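Wed 30 October

Tuder reel 2, sound transfer, second attempt

Started again from the leader after Monday's mess. The print still claims to be the 1931 release with the original optical track. I don't believe it any more than I did in July, but Zlatko wants it measured before anyone argues, so I measured it.

Shrinkage is fine. Edge code is legible for the first 200 feet and then goes to mush, right where I would want it most. Mateja reads the code as the early stock. I read it as early stock at the head and something later after the splice. We looked at it together on the bench and neither of us moved.

Track: variable density, dull, a lot of hiss, nothing much above the range you'd expect for the period. The Temside report makes a great deal of this and says the dull top end "confirms" an early recording. It confirms a dull top end. A bad dupe of a later recording would look the same on the meter, and I have heard plenty of those. If someone rerecorded the score after the war and ran it through tired equipment, we would be admiring the same curve.

The music is where I get stuck. The cue sheet that came with the Vasić papers lists a march under the harbor sequence. What's on the track is a slow waltz, and it runs past the cut by a good two seconds, as if it was laid against a different edit. Nii says orchestras drifted all the time and that discs copied over to optical drifted worse. Sure. But then it should drift the whole way through, and it doesn't. The sequences on either side are tight.

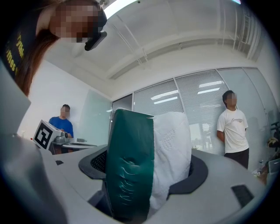

Also the voices. There are two speaking parts in this reel, and the one playing the pilot has a room around him that the other doesn't. Špela thinks they were recorded the same day with the actors at different distances. Could be. I'd like to hear that theory tested on a line where they overlap, and there isn't one in this reel.

Ran the Wirnia declicker on a copy, mostly so I could say I had. Default setting took out the clicks and half the consonants. At 70 it leaves the consonants and half the clicks. The cleaned file sounds nicer and tells me less. Not using it for the comparison. Kept the raw transfer flat, no filtering, both passes. Please don't "improve" the flat files, whoever you are. Last time it took me an afternoon to find out why the noise floor had dropped between versions.

Azimuth: reset between passes. Second pass is slightly better on the pilot's lines, slightly worse on the waltz. Make of that what you like. I suspect the splice and would want to see it under magnification again before blaming the head.

Radomir called from the archive. He has a censor's card that gives a length for the talking version and he's very pleased with it. The length is longer than our print, which he takes as proof ours was cut down. It could as easily mean the card belongs to another version. He hadn't checked the title on the back. He will.

Still to do:

Splice, both sides, proper magnification
Ask Mateja for her edge code notes in writing
March from the cue sheet: does it turn up anywhere in reel 3?
Get the back of Radomir's card
Tell Zlatko no, I'm not signing the catalog line with "original soundtrack" in it yet. "Sound version, date uncertain" will have to do.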